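Robot Software 2 – Handout 7
Gripper perception and control for soft stuff
Jul 11, 2024

Read before lab. Slides are thinner than this, so use this for the writeup. Section numbers don't match the slides any more, sorry, will fix.

7.1 Where we left off

Last time: rigid pick and place. Object has a pose, pose has six numbers, planner gets the six numbers and finds a path. Works fine for blocks and mugs. Everything in the Kilgate stack up to version 2 assumes this. The message type literally has one field for position and one for orientation and nothing else.

Cloth has no pose in that sense. You can attach a frame to one corner, fine, but the other corners go where they like. So this week – what do we put in the state, and what does the controller do with it.

7.2 State, three options

Option A, mesh. Full mesh of the cloth, fit to the image every tick. Pretty demos. The course mesh has 1875 vertices and the fit is slow on the lab machines, way too slow to close a loop on. Good for offline work and for making labels.

Option B, keypoints. Corners, hem ends, grasp point. Small, quick, easy to plot. Breaks when a corner goes under the rest of the cloth, and corners are always going under the rest of the cloth.

Option C, no explicit state. Image in, gripper motion out, learned. The policy has whatever it has inside. Hard to debug, you only get to look at the outputs.

We use C for the motion and a cut down B for checks. The Abou Zeid notes (course page, under Reading) argue for B all the way through. Read them, decide for yourself, there is a question on it in the writeup.

7.3 The control loop

Runs on one machine, three processes.

camera node – grabs frame, timestamps it, drops it in shared memory
policy node – takes newest frame plus gripper width, puts out a short chunk of actions
control node – plays the chunk, blends into the next one when it shows up

Timestamps go on at capture. Not at arrival!! Half of last year's bugs were this. If you stamp on arrival the queue delay is invisible and your policy looks drunk. Total delay budget for the lab is 150 ms from capture to first motor command. Write down your measured number, the median and the worst one, and say what was running on the machine when you measured.

Blending: linear over the overlap is ok to start with. Do positions linear and rotations with slerp. Don't lerp quaternions and then forget to normalize, we will check. Also check the sign – q and -q are the same rotation, so flip one if the dot product is negative before you slerp.

If policy node is late, control node holds last pose. It does not extrapolate. Somebody always asks. With a rigid part you might get away with it, with fabric under tension you end up dragging the bedding along too.

7.4 Actions: relative, not absolute

Training actions are stored relative to the gripper pose at the time of the frame. Reasons, short:

- no need to calibrate a world frame for every room
- a bump to the base does not ruin the rest of the run
- same data works for different arms as long as the reach is ok

Cost: drift if you chain them. So always re-anchor on the newest observed pose, never on the last commanded pose. In Gument this is the anchor setting, and the default is wrong for us (it says commanded). Change it first thing.

Gripper width is absolute, in mm, fully open is 80. Width is the one channel where people mix up units, check your plots. If width goes from 0 to 0.08 you have meters.

7.5 Fisheye frames

Lens is wide, so straight edges come out bent and the corners go dark. Two schools: undistort first, or feed it raw. We feed raw and mask the dark rim. Undistorting stretches the outer part and you lose pixels in the middle, where the fingers are, and the fingers are what you care about.

For the keypoint checks you do need real angles. Use the fisheye model in the calibration file and not the pinhole one. Pinhole is fine near the center and then badly wrong at the sides, so a quick test in the center tells you nothing.

7.6 Segmenting cloth on cloth

Color thresholds: don't. A towel on a blanket of nearly the same color, blue pads on the fingers as well, and your mask grabs the lot. Texture helps some. Motion helps more.
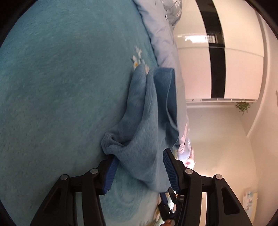

Simple motion trick: during the lift, what is held moves with the gripper, so in the camera view it stays more or less put while the background slides past. Compute flow between two frames, subtract nothing, just look for the region near the fingertips with low flow. Grow outwards from there. Loose parts swing, so the lower threshold has to be soft. Starting values are in the Stavmont config, tune from those.

Fails when the gripper is not moving (everything has low flow). So gate it on gripper speed and keep the last good mask when below the gate.

7.7 Did we get it? Grasp checks

Width alone is a poor signal. Thin fabric closes to nearly the same width as nothing at all. Combine:

- width at end of close
- low-flow region touches both pads during lift
- region is bigger than your min area

All must hold for five frames in a row. Then set held = true and let the planner move on. If it fails, open, back off along the approach, retry from a new frame. Max three tries then stop and report. No endless retry loops please, the motors get hot.

Two layers picked up instead of one is a seperate problem. Area can hint at it, nothing in this handout solves it. See next week.

7.8 Lab

The log set has 805 episodes, already split. Don't reshuffle, the val part holds out whole rooms and if you mix them your numbers mean nothing.

1. Load, plot width and speed for any five episodes. Mark close and lift by hand.
2. Write the low-flow mask. Report overlap against the given labels.
3. Write the grasp check, report false yes and false no seperately.
4. Measure delay, 7.3.
5. Half a page: A, B or C for folding, and why.

Plots need axis labels with units. Code goes in the repo, writeup as PDF. Config changes go in your own branch, leave main alone, it is what the arm in the lab pulls from.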